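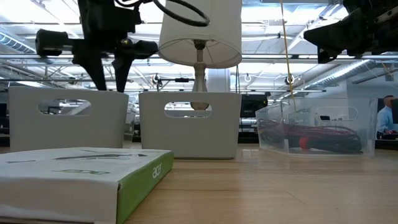

Home | Shows | Tickets | Help

Ticket: never got my e-tickets for Menon at Losville
Opened by Geetha Thevar, 5/19/21

Hi! I bought 2 seats for the Menon show and my card got charged right away, but no tickets ever came. I checked spam and my old email too – nothing. The order page just spins when I hit Download, on my phone and my laptop both.

What I tried
1. Logged out and back in. Same spinning.
2. Resent the email from my account. It said "sent," and I gave it 16 minutes.

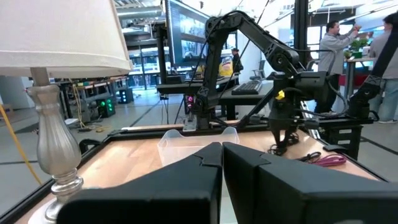
3. Switched browsers. Now I get error 400, so at least that's something new!

Update: your box office found them under the Zostonthorpe date, so I guess the order got moved when the show did. Both PDFs open fine now. Can you fix the date on my receipt too?

We use cookies to remember your seats. OK
Contact | Back to top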